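2023-09-03
by Rajeshwari Nambiar

Play food breeds. You buy one modest set for a birthday, and by October there is a fried egg in your boot and a lamb chop behind the radiator. I have been clearing ours out this week and have arrived at a system of sorts.

Start by tipping the whole lot on to a table. Doing it on the floor means you will be joined by a child, who will open a café, and you will spend the afternoon paying for soup.

Sort by how it washes. Hard plastic goes in a bowl of warm water with a drop of washing-up liquid for 20 minutes. Anything painted or wooden gets a wipe with a cloth wrung out until it is nearly dry, then stands on a tea towel overnight. Felt goes in a pillowcase on a cool wash, and if the lettuce comes out smaller, well, so does real lettuce.

If you don't know what a piece is made of, treat it as the delicate sort. I once soaked a croissant that should not have been soaked. It has a texture now.
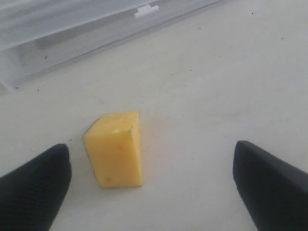 Cheese is the worst offender for grime, in my experience, being the thing every small customer wants and the thing every small customer chews. Go round the edges and into any corners with an old soft toothbrush. Mark the toothbrush clearly. My husband would like me to stress this point.

For sticky label residue, rub in a little cooking oil, leave it for 4 minutes and wipe off. Try it on the underside first if there is paint about. Crayon usually gives in to a dab of bicarb on a damp cloth.

Storage: shallow and open beats deep and lidded. A deep tub gets emptied over someone's feet to reach the one carrot at the bottom. I use an old cutlery tray for the small stuff and a washing-up bowl for the rest, and anything cracked or splintered goes in the bin after bedtime, with a tea bag on top.

The lamb chop is still behind the radiator. I can see it but I can't reach it.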